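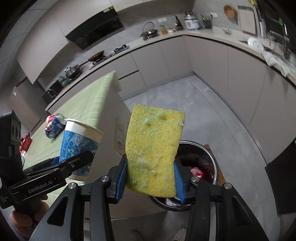 Toivo trouve que mon levain sent trop le vinaigre et que je devrais le rafraîchir deux fois par jour, comme à Saarela.

9 mai 2019 – bon, j'ai essayé ! 100 g de farine Gretlow, eau à 27 degrés, et le bocal posé près du four (pas dessus, j'ai compris en novembre). Pâton pesé à 817 g avant façonnage, presque 20 minutes de repos, puis au froid. La pâte colle encore aux doigts mais elle se tient mieux que la semaine dernière, et l'odeur est plus douce – côté yaourt. Kerttu, si tu passes, ne touche pas au bocal du fond, c'est le seigle !

Classé dans : Carnet du fournil, Levain
3 commentaires · 2 partages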